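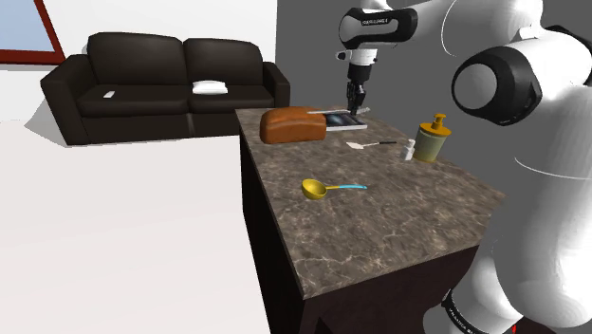

Brown sofa, white wall, long counter.

Home | Guides | Downloads | Contact

Print this page | E-mail this page

Section 3: Loading your county's judicial race into Jurketti

Okay, so you've installed Jurketti and it's asking for a race file. I set mine up for the Haworth district judge election (one seat, two candidates, plenty of precincts) and I'll walk you through it the way I did it, minus the evening I lost to a bad header row!

1. Download the precinct list from your county clerk's page. Save it as plain CSV. Mine had 287 precincts in it.

2. Open Jurketti and pick New Race, then Judicial. Don't pick General, even if the judge is on the general ballot, or you'll lose the retention vote column and have to start over.

3. Type in the district name exactly as it appears in the CSV. I typed "Haworth" when the file said "Haworth Dist." and got a blank map.

4. Click Import and choose your file. You should get a green bar and a row total. Compare the total with the clerk's list before you go on.

5. Set the seat type. "Contested" is for two or more names, "Retention" is for a plain yes or no on a sitting judge.

6. Add the registered voter numbers. Prikley township has 3626 on its own, and that goes in as one line, no comma.

7. Save, close the program, and open it again. I know, I know, but the turnout column stays at zero until you do.

Note: Absentee ballots go in their own tab. If your county reports them mixed in with election day votes, leave the tab empty and check "Combined."

Caution: Jurketti stops reading at 2000 rows and gives no warning at all. If you're doing a statewide court race, split the file by county first.

Caution: Never import over a race that already has results entered. It wipes them. Make a copy (File, Duplicate Race) and import into that.

Next: Section 4, Entering results on the night

Comments (3)

benchwatcher: Step 7 fixed it for me, thank you. Bisar County puts two header rows in its file, so delete the top one.

tallyho_lou: Does Combined work for retention races too?

mapleside: Yes it does, I used it in the March primary.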